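Hardware Teardown and Reuse > Desktops and Workstations
Thread: CPU pulls on ex-lease Dell boards, paste, sockets and what to keep
Page 1 of 1

dindaline_bench
Posts: 928
Friday, 7:42 am

Carrying on from the ex-lease thread, which had drifted into printer rollers. We have started on the Dell units from the Nalby lot. The plan is to pull CPUs and memory, test the boards, and resell whatever passes. The cases go to scrap metal except for the plastic clips and drive hardware, which I want to keep for spares.

Order of work at the moment:

Mains lead out, hold the power button for ten seconds, side panel off.
Memory out, sorted by size into antistatic trays.
Cooler off while the paste is still a bit soft.
Lever up, bracket open, CPU straight up and out.
Socket cover on before anything else happens near the board.

The part I would like opinions on is paste. The heat spreaders come out with a film of grey on them and I have been leaving it there until the whole batch is out, then cleaning them all together with isopropyl at a separate bench.

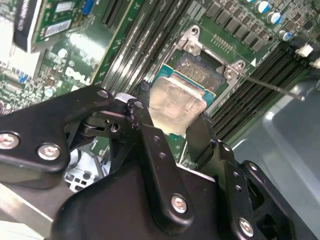
CPU clear of the socket, paste still on the lid. DIMM banks either side.

Is there any reason to clean the lid while the chip is still clamped in the socket?

tudose77
Posts: 296
Friday, 8:15 am

Yes. When it is clamped you have something solid to wipe against and the underside is protected. Once it is loose you are handling it by the edges with a wet cloth, and one slip puts paste on the contact pads. I have cleaned paste off pads. It can be done but it takes longer than the lid ever would.

Bulk of it off with a dry lint-free wipe, then one pass with 99 per cent isopropyl, centre outwards. Then open the bracket.

fliritz
Posts: 675
Friday, 8:31 am

Disagree. On an LGA socket the pins are in the board. Any solvent that runs off the lid carries paste down the side of the package and into the pin field. I would much sooner clean pads, which are flat, than a socket, which is not. Pull it dirty, put it in a tray lid up, clean it later. The OP has it right.

tudose77
Posts: 296
Friday, 8:44 am

Only if you are pouring the stuff on. A damp wipe does not run. I have done it this way for years on office desktops and have not lost a socket.

dindaline_bench
Posts: 928
Friday, 9:20 am

Both noted. I'll do half the batch each way and see which one annoys me more.

Second question, on the towers. I have been working with the board left in the case, tower on its side. It is quicker than taking the board out, and the chassis keeps it flat. The drawback is reach. The power supply takes up one long side and the drive bay is hard up next to it.

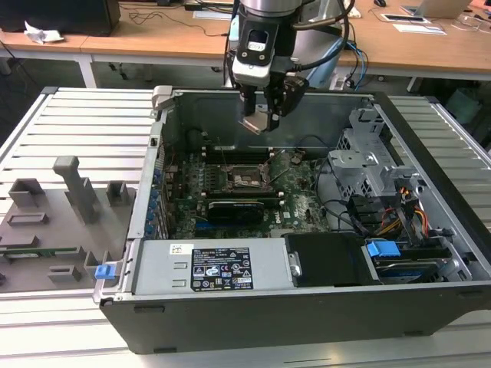

Tower on its side with the panel off, socket open and empty. Graphics card and PSU still fitted.

The blue slot clips and the blue drive-release tab are what I am saving. They snap if you force them cold, and replacements cost more than they should. I have 31 clips in a tub so far.

kelpie_volts
Posts: 31
Friday, 10:02 am

Take the graphics card out first. You will want the clearance sooner or later, and if a screwdriver drops it should land on bare board area where you can see it and not behind the card shroud.

Also, get a cover on that socket. An open one under a work light is asking for trouble. If you have run out of the Dell ones, most black plastic covers for the same socket size will clip on. Check the fit before you buy a bag of them.

fliritz
Posts: 675
Friday, 10:10 am

Seconded on the cover. My rule is that a socket holds a CPU or a cover at all times, and the lever goes down either way.

I would take the power supply out too. It's four screws on most of these, and the weight makes the case awkward to turn.

dindaline_bench
Posts: 928
Friday, 10:38 am

The PSU stays in, I need it for the power-on test. Fair call on the card.

The covers I have run low on. For boards that are going straight back out the door I might skip the swap altogether and leave the original processor clamped in, which protects the pins and saves a step.
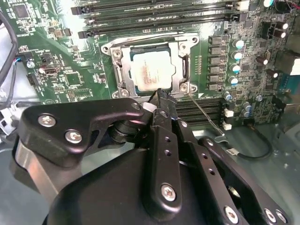

The question is whether the buyer wants the chip. Most of the people asking me about boards already have a processor in mind and won't pay extra for the one that comes with it. On price alone I am better off selling the two separately, but the freight claims for bent pins last year ate most of that margin.

tudose77
Posts: 296
Friday, 11:05 am

Ship it with the CPU in. Foam over the top, no cooler fitted. A cooler left on in the post will flex the board.

kelpie_volts
Posts: 31
Friday, 11:17 am

Agree on no cooler. I don't agree on sending the CPU in every case. If it is one of the better models, sell it on its own and put the cheapest compatible chip you have in the socket for the trip. Write on the box that it is there as a pin guard and is untested.

fliritz
Posts: 675
Friday, 11:26 am

Untested chip in a tested board is how you get a return. The buyer powers it up with whatever is in there, it doesn't post, and now it's your board that is faulty. Buy the covers.

dindaline_bench
Posts: 928
Friday, 12:50 pm

Covers ordered. Boards with the lower-end processors will go out complete and tested as a pair, the rest go out bare and covered.

Does anyone know if the blue drive tabs are the same part across the small and full-size towers? They look the same to me but the small ones seem to have a shorter spring.

kelpie_volts
Posts: 31
Friday, 1:33 pm

Different part on the ones I have had here. The tab swaps over but the latch sits proud by a couple of millimetres and the side panel won't close. Keep them in separate tubs.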